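Table check, Iswood room – April, before the afternoon group

Please fill in every line. If something is not good, write a comment and do not leave only the cross.

- [x] Table stands level, no wobble
- [x] Floor under the table clear, 44 inches of walking space kept behind the chairs
- [x] Mat lies flat in the middle part
- [ ] Tape at all 4 corners pressed down

Comment: The front corner tape is crumpled and should be made new. The scuffs on the mat are only light, I accept them.

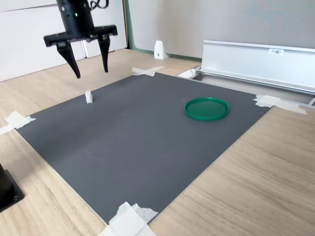
**How often must the corner tape be changed?**
Every 2 weeks, or the same day when a finger can get under the edge.

## Small parts

- [x] White block and green lid both present
- [x] Rim of the lid checked with the fingertip for cracks
- [x] Block wiped with a dry cloth
- [ ] Spare lid in the Brondley box

Comment: The spare lid was not in the box. I looked also in the drawer – nothing. Please order one together with the tape from Zacharopoulos.

At the end of the check the block stands upright in the green piece, on the mat.

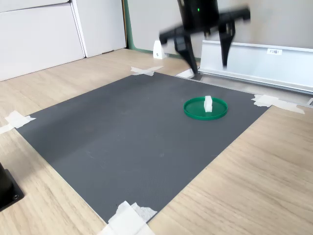

**Who can sign when the usual inspector is away?**
Any person who did the Sukdale training can sign, with full name and the time.

## Open points

1. New tape on the front corner. Clean the wood first, old glue stays there.
2. Spare lid.
3. Check the table again after the repair, it takes around 5 minutes.

Result: may be used today, point 1 to be closed before the next group.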